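The Clerel two-arm kit can pack a soft pouch, and setting it up is fun! You need a clear table and the Bendero control app.

1. Clamp both arms so they reach the middle of the table.
2. Set grip force to 13 for soft bags — the default of 60 is too much.
3. Guide the arms through one slow pass with the bag in place, one gripper at each side.
4. Save the pass and replay it at half speed. The app stores up to 386 passes.

Move the bag a little and try again. I love this part!
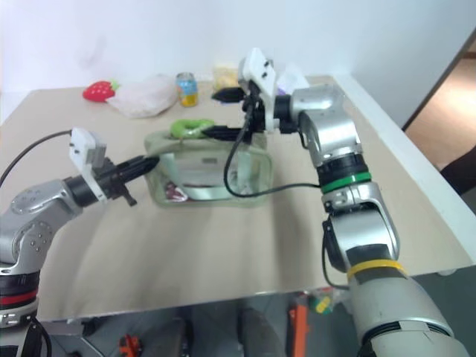

*Written by the Kiltia workshop desk*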